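# Dreltton Tabletop Starter Kit: six months of pushing blocks around

I bought the Dreltton kit last November, mostly to stop building my push-task table out of whatever was lying in the shop. You get a pushing probe that bolts under the arm's flange, a collar to hold it, a bag of fasteners, a calibration card and a folder of print files for the blocks. You supply the arm, the table and the board. I've had it running for 6 months now, so this is a long way past first impressions.

Setup first! The booklet says 30 minutes and I took 90, almost all of it on the collar. The little tabs on the sides look like they ought to line up with something on my arm, and they don't. They're there to grab while you twist the thing square. Once I'd figured that out it went on nicely, and I've had it off and back on twice without losing my zero by anything I could measure. Snug the screws a bit at a time, going across and not around, or it'll sit crooked and you'll chase a tilt all afternoon (ask me how I know).

Probe height is the part I'd spend real time on. Too high and the tip rides up over the blocks, too low and it scrapes the board on any long move. I set mine with a feeler gauge at the four corners and the center, 2 mm of air at the tightest spot, and then I wrote the number on tape and stuck it to the controller. The calibration card is fine for finding the middle of the workspace. For height I'd ignore it.

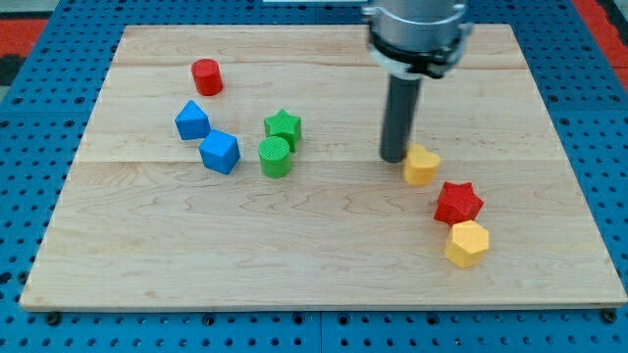
The board matters more than I expected, too. I went with a wood one that looks like maple and just sat it flat on the blue pegboard table, and I like how easily the printed blocks slide on it. The grain is pretty busy, all dark swirls, and I was worried the overhead camera would get confused. My tracker goes by color first, so red, blue, green and yellow have been no trouble. If yours goes by edges, try a plainer board. And check it with a straightedge every month or so, especially when the heat comes on in the building.

About those blocks. The files cover cylinders, cubes, stars, hearts, hexagons and a few others, and they print cleanly. Stars are the fun ones – a point catches the probe and the whole block spins away from where you wanted it. Hearts are nearly as bad. If you're testing a new controller, start with the cylinders and save your temper. I knock the ridges off the bottom faces with fine sandpaper, which the booklet never mentions and which made my pushes a lot more repeatable.

Upkeep is light. I wipe the board dry before a run, look at the probe tip for flat spots, and wiggle the collar by hand with the arm powered down. One screw did back out in the spring, and the replacement pack from Altdale cost more than it should have for a few tiny screws. I emailed Dreltton about it and got a really helpful reply from Purificación Carretero, who sent a torque chart that belongs in the box. Please put it in the box!

I did try the Prekbridge probe before this one. It's cheaper and the tip is nice, but the clamp slipped on me whenever a block jammed against another block, and then it was back to the feeler gauge again.

Would I buy the Dreltton again? Yep, four stars. It loses one for the booklet. Get the long hex key while you're ordering, the one in the bag is too short to clear the collar.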